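Has anyone paid for the home scene pack from Trarnell?

Posted 09/07/2024 by Yayra Bawa

I'm on the free trial of Trarnell's household simulator, the one with the two-armed white robot, and the trial is nearly up. The full pack has more rooms and costs $333, a lot for furniture I can't sit on. I want to practice pick-and-place before I touch real hardware. My views so far:
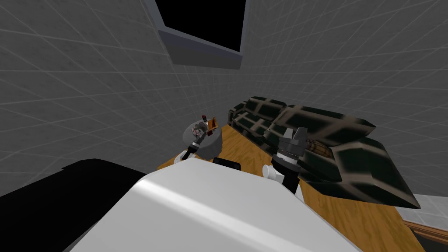
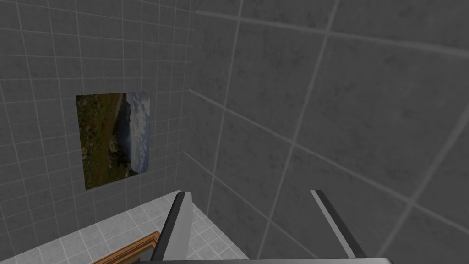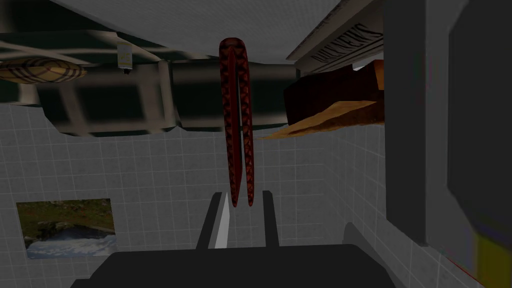
Trial pack renders: first the robot's body and both arms by the sofa, then two gripper views.

The gripper views are what worry me. In the last one the newspaper reads upside down and I got a stiff neck looking for the bread. Is that a setting, or is that what I'd be buying?

Melaniia Kovalchuk

That's what you'd be buying, and it's what a real arm would give you too. The view rides on the wrist, so when the wrist rolls over, the room rolls with it. There is a "level horizon" checkbox in the viewer. It only changes what you see - the recorded data stays as is, and you want it that way.

As for the $333, I bought it in May and have used three of the rooms. The grasping is decent on stiff objects. Anything soft behaves like a brick with good manners. Support took five days to answer me, and the answer was a link to the page I had complained about. I'd still buy it again, mostly because Wakik charges per seat and I have a student.

Mawuli Tetteh

Get a bigger monitor.

Ohemaa Dankwa

Before you pay, ask them to extend the trial. They gave me roughly three more weeks with no argument. Also check your graphics card against their list. Mine wasn't on it, and every room ran like a slideshow given by an uncle.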